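Moving from a combi to a hot water cylinder – worth it?

Posted in Heating and Plumbing, 08/01/2024

dampsocks

Hi all, first post so be gentle. We've got a combi boiler that came with the house and it's been on its last legs since December. It's a Puvwood, the plain white one they stopped making, and the pressure drops every few days so I'm forever topping it up from the little tap underneath. The plumber who came out says I can have a straight swap for another combi, or he can put in a system boiler with a 180 litre cylinder in the cupboard on the landing. The second one is quite a bit dearer.

There are four of us, one proper bathroom and a shower room downstairs. At the moment if somebody runs the kitchen tap the shower goes to a dribble, and I'd love that to stop. But I'd lose the landing cupboard, where all the towels and the hoover live, and my other half is dead against it. Has anyone done this and regretted it? Also is 180 litres big enough with two teenagers?

kettle_on_again

We did exactly this three years ago and I'd do it again tomorrow. Ours is a Nalik cylinder, 180 litres as well, and there are five of us at weekends. The only time we've run out was when everybody came back from the beach and wanted a bath one after the other, and even then it had warmed up again by the time we'd eaten.

What I would say is get your mains flow checked before you agree to anything. You can do it yourself with a bucket and the timer on your phone. Turn the cold kitchen tap full on, see how much you collect in a minute, then do it again with another cold tap open somewhere else. If it's poor with two going then a big shiny cylinder won't help you, the water just isn't coming into the house fast enough. Our neighbours found that out after they'd paid. 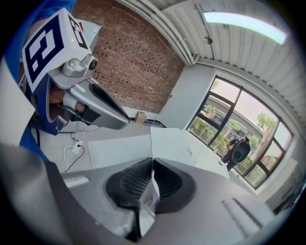

And then there's the pipework, which I hadn't thought about at all. Our combi was in the kitchen and the cylinder went upstairs, so they had two bedroom floors up for most of a week. It was 775 pounds extra on top of the quote, mainly for the new pipes and a chap to put the boards back. The carpet has never sat right since – there's a ridge by the wardrobe I catch my toe on. Ask him to show you on paper where the pipes are going before he starts.

On the cupboard, you don't lose all of it. We had slatted shelves put in over the top and the towels are lovely and warm. The hoover moved under the stairs and fell on me twice, but we've got used to it.

Oh, and get the timer set up properly. Ours was left on all day to begin with and the gas bill made me feel ill. Now it does an hour in the morning and an hour at teatime, and that suits us fine.

minami_road_pete

Just get another combi. Bigger one. Had mine 9 years, no bother. You're heating a tank of water you might not use, makes no sense to me.

Your pressure drop is probably a leak or the expansion vessel anyway, has he looked at that? Mine was 300 quid to sort and it might save you 3000.

dampsocks

Thank you both! He hasn't mentioned the expansion vessel, so I'll ask him on the phone tonight. I did the bucket thing in my dressing gown and got 14 litres with one tap, and 9 from that same tap with the bathroom one going too – is that any good? Going to measure the cupboard at the weekend as well and see if the shelves idea wins anybody round.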